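Plastic tubs for clearing and storing tableware

A shallow rectangular tub saves trips between table and sink, and the same tub can hold the everyday cups and bowls on a shelf between meals. These notes cover choice of tub, loading order and cleaning. They apply to plastic and melamine tableware. Glass and china need a divided carrier.

Choosing the tub

Measure the shelf or the sink cabinet before buying. Allow a gap of 2 cm at each side for fingers. Rounded inside corners are easier to wipe than square ones, and a thick rim is more comfortable to grip when the tub is full. A see-through or tinted tub lets you check the contents without lifting it down. Ledex and Odley both sell lidded versions, though a lid is only needed for garden or caravan use.

Check the underside for moulding marks. A raised seam will scratch an oiled or waxed table, and the tub should then stand on a cloth or cork mat.

Loading order

Put the largest bowl in first, open side up, against one of the long walls. Smaller bowls go next to it. Cups of the same shape are stacked and stood in the space left in front of the bowls. Odd cups go in the corners.

Leave the stack of cups low enough to clear the underside of the shelf above. Tall stacks lean when the tub is carried, and tapered cups pushed hard together will jam. To free a jammed pair, stand the lower cup in warm water and fill the upper one with cold – wait three minutes, then twist gently.

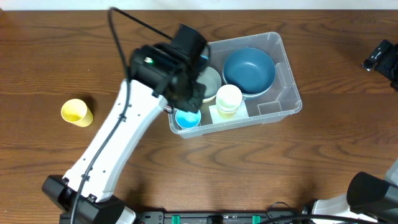

Grey tub with bowls and cups loaded, one yellow cup still on the table.

Cups found lying on their side should be checked for dregs before they are added to a stack. If the tableware is to be stored, it must be fully dry. Moisture trapped between two nested cups leaves a dull ring and, after a week or so, a smell.

Carrying

Hold the tub by the short ends with both hands. Keep the heavier bowls towards your body. Do not slide a loaded tub across bare wood.

Cleaning the tub

Empty it and wash with hot water and ordinary washing-up liquid. Use a soft brush along any moulded lines in the floor and walls, where grease collects. For tea stains, spread a paste of bicarbonate of soda and water, leave for half an hour and rinse. Scouring pads will cloud clear plastic permanently. Dry upside down on a rack – a tub left flat on a worktop holds water under the rim.

Related pages: Freeing stuck lids. Water marks on wooden tables. Shelf liners compared.

Pultdale Household Notes. Page last checked 30th September.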